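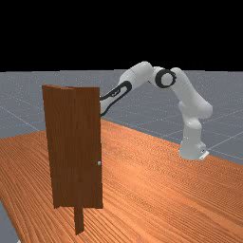

Lærke Bach told me on the phone that she would sooner put the play out down a bad line than wait another year for a good room, and that anyone who wants to hear it had better be near their telephone by half past seven.

So that's the news, and I'm very pleased to be the one passing it on. Clutano is going ahead after all. It was meant to open at the Hlongwane in Emthorpe this spring, a proper run, three weeks, set half built and posters up in the chip shop, and like everything else it was called off in March. I'd assumed we had lost it. I had even got my money back (promptly, I'll give them that) and spent it on compost.

Instead the company is doing it by phone. You book a night, you give them a number, and at half past seven your phone rings and a play comes out of it. It runs for fifty minutes with one short break, during which they play you a bit of accordion so you know you haven't been cut off. There are no pictures, no app and nothing to download. If you can answer a telephone you can go to the theatre, which will come as a relief to my mother, who has been asked to install four different things since Easter and has fallen out with every one of them.

Details first, for those of you who only came for those. Booking opens on 22 May 2020 at ten in the morning, through the Hlongwane's usual box office number or on the website. The first performance is a week later and they're doing six a week after that, for as long as people keep ringing up. It's pay what you can, with a suggested fiver. Each performance takes up to 200 lines, which is also what the Hlongwane holds with the side benches out, and I gather that match is a happy accident of the phone system and had nothing to do with anyone's sense of poetry.

The phone system is the bit I'd have expected to go wrong, and it did, twice. The calls go out through a firm called Proltatex, which normally rings people up to remind them about dental appointments. At the first test everybody got the play at slightly different times, so two of the cast's parents, who live next door to each other and had their windows open, could hear the same line arrive twice, with a gap you could have made toast in. At the second test half the listeners got the dental message. Lærke played it to me. It's quite well acted! It's been sorted out since, she says, and the third test went through clean from start to finish.

Now, the play. If you haven't been following (and I have gone on about it here before, so some of you have had no choice) Clutano is the new one by Tomoyo Morikawa. Morikawa's last piece at the Hlongwane was the ferry one, with the two sisters and the suitcase, which I saw twice and would have seen again if I hadn't had a cold. Clutano is the name of a village that is going to be put under a reservoir. The last household to leave is a piano tuner, his daughter and a lodger who won't say where he has come from, and the whole thing takes place over their final night, with the removal lorry due at six.

On the stage it was going to have water in it. I remember a lot of excited talk about the water. Obviously you can't post water down a telephone, so Morikawa has rewritten it from the first page, and what was a play for seven is now a play for three, with the other four turning up as people the tuner rings to say goodbye. You, the listener, are on the line for those calls. I've heard the opening ten minutes and I'm not going to spoil how it starts, but I did say hello back to it, out loud, in my own kitchen, and felt a fool.

I asked Morikawa by email whether it had been miserable, taking apart something that was finished. The answer was that it had been miserable for a fortnight, and that then the lodger had started talking a great deal more than he used to, and the work got quicker. The old version is safe in a drawer. Whether that one ever gets done is anybody's guess, though there was a line at the end of the email about August, with a question mark after it, and when I put this to Lærke she laughed and said she wasn't going to be drawn on months.

The three actors are all recording - sorry, performing, it's live, I've been told off about this already - from their own homes. One is in a wardrobe. One is under a duvet with a torch, and she has asked for the second act to be moved along a bit as it gets very hot under there. The third has a brother with a proper studio in his garage, and has been told by the other two to stop mentioning it. They can hear each other but not you, so you may cough, unwrap sweets and argue about what's going on as much as you like. I intend to.

Lærke is directing from her stairs, as that's where her signal is best. She keeps one earphone on the actors and the other on an ordinary listener's line, so that she hears what we hear. I asked if that was confusing and she said it was like being in two rooms with the same wallpaper, and then that she had to go as someone was at the door with eggs.

On money, I know some of you will ask, because you always do. The company had been promised 900 pounds by the town's arts fund towards the stage version, and the fund has agreed it can be spent on this instead, without a new form. Three cheers for that, I've filled in those forms. Proltatex is charging 600 pounds for the first fortnight's calls. The actors and Morikawa are being paid a share of what comes in. So if you can manage more than the fiver, do, and if you can't manage the fiver, book anyway. Lærke was very firm with me that I should put that second part in. The box office won't ask you to explain yourself and there's an option for nothing at all.

A few practical things that I had to ask about, so I expect other people will too.

You don't pay for the call, they ring you. Landlines and mobiles both work. The number that comes up will be an Emthorpe one, and if your phone is set to block numbers it doesn't know you'll need to switch that off for the evening (mine is, I would have sat there until bedtime). If you miss the first ring they try again a minute later, and after that you've missed it and you'll be moved to another night. You can put it on speaker and have the whole household round it, and one booking is fine for that. People outside Emthorpe can book, anywhere in the UK. Overseas they can't do yet. My cousin in Cork has already complained.

There will be a script in large print for anyone who can't use the phone or would like to read along, posted out free if you ask at least four days ahead. I'm told there will also be one performance a week with a slower introduction that tells you who everyone is and what their voices sound like, and I think that's a lovely thing to do and wish they'd do it in the building as well. I can never tell who anyone is until the interval.

There's strong language in the second half, from the lodger. It isn't for under-twelves, although Lærke's view is that under-twelves wouldn't sit still for the piano tuning anyway.

As for whether people will want it, the signs are decent. The Hlongwane sent a note to everybody who had held a ticket for the cancelled run, asking if they'd be interested, and 687 wrote back to say yes. That's more than three full houses before a single ticket has gone on general sale. A handful of the replies said yes and then carried on for several paragraphs about how the writer was getting on, what they'd been cooking, how the dog was. Lærke has been answering them all herself in the evenings. She's behind.

I've put my name down for the second night, on the theory that the first will have nerves in it, and my mother is having the fourth, at her own house, on the landline in the hall with a chair brought through. She wanted to know if she should dress up. I said yes.

Box office hours are ten till two for the time being, and they've only one person on the phone, so be patient or use the website. If you get the dental message, hang up and they'll ring you back.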